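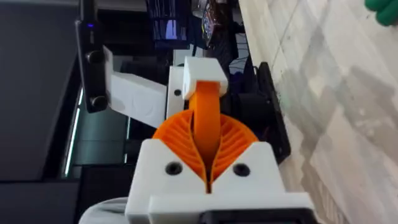
Pastel dust on the inside of the glass, how do I stop it?

Posted by Altlow in Drawing and Pastels
Viewed 3592 times

I have a soft pastel of a barn owl that I framed myself in June for the open exhibition at Prillanside. It looked fine when I handed it in. When I collected it there was a line of brown dust along the bottom of the mount and a faint haze on the inside of the glass over the darker feathers. I used ordinary picture glass and a single cream mount, and the drawing is on sanded paper, 30 cm by 40 cm. I didn't use fixative because I was told it dulls the whites. I've got another two to frame for the next show and don't want the same thing to happen. Is it the framing or the way I put the pastel on? 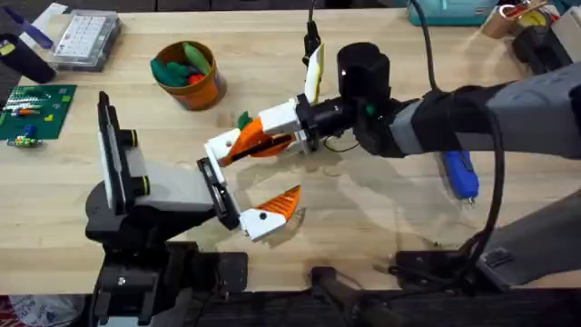 Two arms over a wooden tabletop

Masanobu Kikuchi

Probably a bit of both. Before you frame the next one, take it outside, hold it upright with the face tipped slightly forward and tap the back of the board firmly several times. A lot will come off that was going to come off anyway. Do this again after a day or two.

For the framing, put a spacer behind the mount so that there is a gap between it and the drawing. Cut strips of foam board and glue them to the back of the mount, set back from the window edge so they can't be seen. Loose dust then drops down behind the mount and stays out of sight. I leave 5 mm.
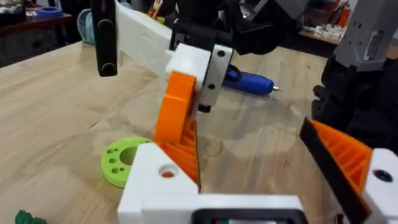 Orange ribbed finger and white body, close up

If you want to use fixative, spray the early layers lightly and leave the last one alone. The whites go on at the end, so they keep their brightness. Try it on a scrap of the same paper first, as some sanded papers darken more than others.

Don't use acrylic glazing. It picks up static when you wipe it and pulls the pastel towards it. Normal glass is fine, and the low-reflection sort is better if you can pay for it. My last piece in that came to 105 pounds from the framer,
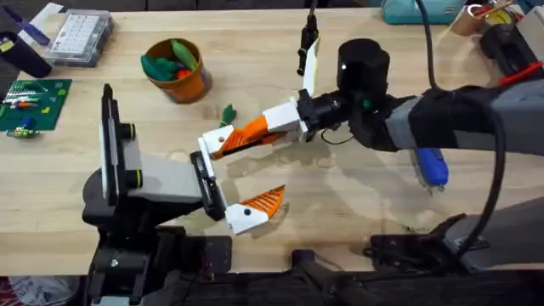
so I only have it done for larger work that is going on a wall opposite a window. For anything smaller I cut my own mounts and buy plain glass.

For the owl you already have, open the back, lift the drawing out flat and clean the mount with a soft dry brush. Don't rub it or you will push the colour in.

Raptis

I just use hairspray and have never had a problem.

Atus

Please don't use hairspray on anything you mean to sell, it can go yellow. I agree about the spacer. Also carry the picture upright in the car, never face down. Mine got shaken about on the back seat on the way to a show and the mount was ruined before it was hung.

Altlow

Thank you, I'll try the foam board. I had been laying them face down on a blanket, so that may explain some of it.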